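Sorting station: how strict are your placement rules?
Posted in Standards and Good Practice

wristcam_wanda
We're writing up house rules for the tabletop sorting job at Kirnby and I'm having far too much fun with it. Two baskets, one tray, mixed bits: snacks, cups, a cloth. Draft one is a page and a half. Wrist views so you know the sort of thing I mean:
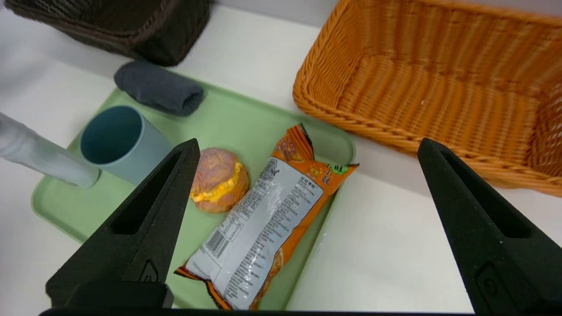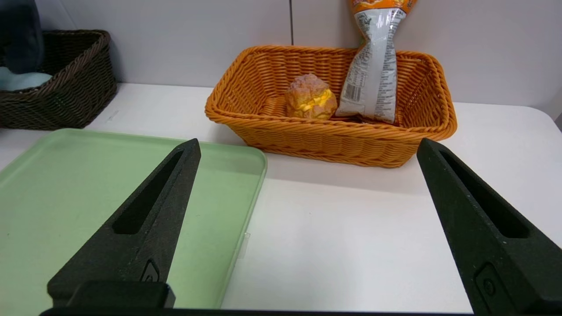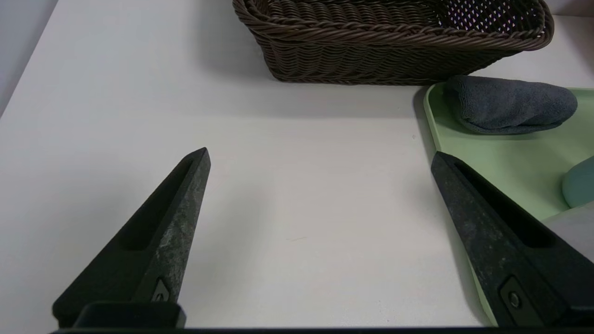
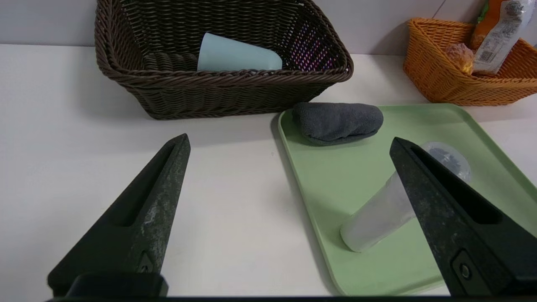 My draft so far:
Food goes in the orange basket, everything else in the brown one.
Tray stays put during a run. If it shifts, stop and note it.
Fingers get wiped before any run with food in it.
A soft item may land any way up. Cups may lie on their side.
One retry per grasp, then a person steps in.

What would you add or chuck out?

pallet_jack
Lovely to see somebody writing this down BEFORE the arguments start. I'd scrap the one retry rule though. We did that on Maduvico and people were stepping in constantly, so half the log was hands. Three tries, then stop.

wristcam_wanda
Three feels like a lot with a pastry! Second squeeze on a bun and you've got crumbs in everything.

pallet_jack
Fair. Split it then, three for hard things, one for anything squashable.

Moataz Mansour
I'd go further on food. If it's unwrapped, it should be a separate rule sheet altogether, with its own wipe-down and its own tray. Wiping the fingers doesn't do much for a long slot full of fluff from the cloth. Either cover the fingers or run the soft goods last.

tinsnips
Disagree with running soft goods last. If the order is always the same you're only testing one order. Shuffle it and clean properly between. We shuffle all 52 of our layouts at Galindo and I wouldn't go back.

Moataz Mansour
Shuffling is fine for dummy food. I wouldn't shuffle anything a person might eat afterwards.

tinsnips
Nobody should be eating it afterwards!! Put that in as rule one.

wristcam_wanda
Ha, right, rule one: props are props. Going in tonight.

grommet73
Can I ask for a rule on what counts as "in"? We had 30 runs marked as passes with bags sticking half out over the rim. One reviewer passed them, the next failed them, and both had read the same sheet. Ours now says the item must stay in when you lift the basket a hand's width and put it back down. Takes seconds and it's stopped the bickering.

pallet_jack
Ooh, stealing that. Does it apply to tall bags standing on end?

grommet73
Yes, same test. If it topples out it's a fail, however neat it looked.

wristcam_wanda
Love the lift test. What about the arm's parking spot at the end? I've got nothing written for that yet.

tinsnips
Fingers open, clear of the rim, and no pass recorded until it's still. The Siltari sheet has decent wording for it, I'll dig it out on Wednesday when I'm back on site.

Moataz Mansour
Add who is allowed to change the sheet, and put a version number on it. Ours had two different rule fours going at once for most of September.

wristcam_wanda
Brilliant, all of it. Draft two has the hard/squashable split, the lift test, version numbers and props are props. Still undecided on shuffling, so keep arguing and I'll post it up once I've typed it in.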